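From: Wellington Rezende
To: drunine-sharedkitchen list
Date: 26 July 2019
Subject: Re: [drunine-sharedkitchen] pans, the stovetop, and who buys what

Quick one, typing between meetings so forgive the mess.

Read everybody's notes on the pan question. Short version – I think we buy steel, not another round of nonstick, and I think we do it before November when the holiday cooking starts. Longer version below for those who care.

On 24-hour-old memory, Omier wrote:

> Can we please just get the same nonstick set again? It was cheap, it
> was light, everyone could use it. The heavy ones from Batista stay
> on the hook because people can't lift them full. Also I don't want
> to be the person explaining seasoning to every new member. We have
> 56 households on the key list now and half of them cook eggs and
> nothing else.
>
> Budget left is $189 as of last statement. The Batista quote is
> over that if we get the big skillet.

OK so. Points in no order.

The cheap set lasted one winter. The coating went first in the middle, where the big burner hits, then the handles got loose. I tightened the screws 4 times myself. Past a point the thread is just gone. So cheap, yes, but we bought it twice already and this would be the third time.

Weight is a fair complaint and I don't have a great answer. The 12 inch is heavy. The 10 inch is fine, my mother uses one at home and she's no weightlifter. Maybe two 10s and skip the 12 altogether. That also gets us under the $189, I did the math on the back of an envelope and will redo it tonite.

Seasoning only matters for cast iron and carbon. Stainless you just scrub. Eggs do stick if you put them in cold. Heat the pan, then the fat, then the eggs. I can tape a card up by the stove.
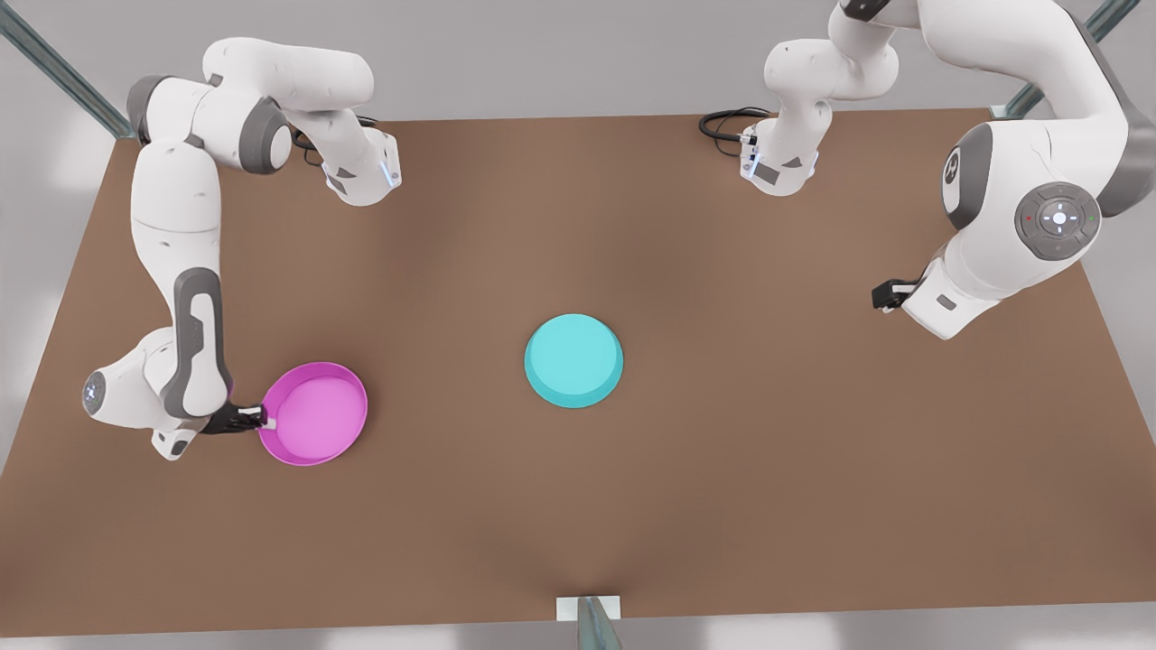

Omier came back overnight to say that two 10s would be OK but only if one nonstick stays in the drawer for eggs and fish, with somebody's name on it so it doesn't get run through with the steel scrubber like last time. Fine by me. One nonstick, smallest size, wooden or silicone tools only. I'll put that on the card too.

Now the stovetop. Front left burner still clicks and won't catch. I called Sivivura, they want a model number and the plate is on the back, where I can't get at it without pulling the whole thing out. If somebody with a strong back is in the building this week, write me. Takes two people. Don't try it alone, the gas line is short.

Please don't light that burner with a match meanwhile. Someone has been, I found the matches.

Lids. We have more lids than pans and hardly any of them fit. Before anyone orders anything can we clear the lower cabinet? Rule I'd suggest – if it doesn't sit flat on a pan we own, it goes in the donate box by the back door. Same for the plastic tubs with no tops. Anything labeled with a name I'll leave alone until the end of next month, after that it's fair game.

Also the knives. Whoever took them to be sharpened, thank you, they're great. Please dont put them in the dishwasher, it undoes all of it. Magnet strip is on the wall for a reason.

Asked before: can members bring their own pans and leave them? Yes, but shelf above the fridge only, and we're not replacing them if they get scratched. Write your unit on the bottom with paint marker. Sharpie burns off.

And the door code changed, it's no longer 1264, so quit trying it, it locks the pad for everyone. New one is on the sheet inside the mailroom. Don't post it to the list.

If no one objects by the weekend I order the two 10s from Batista plus the one small nonstick. Objections to me directly please, not reply-all, my phone has been buzzing thru every meeting.

W.

--
Wellington Rezende
Drunine shared kitchen, supplies and repairs
To leave this list, send a blank message with "remove" in the subject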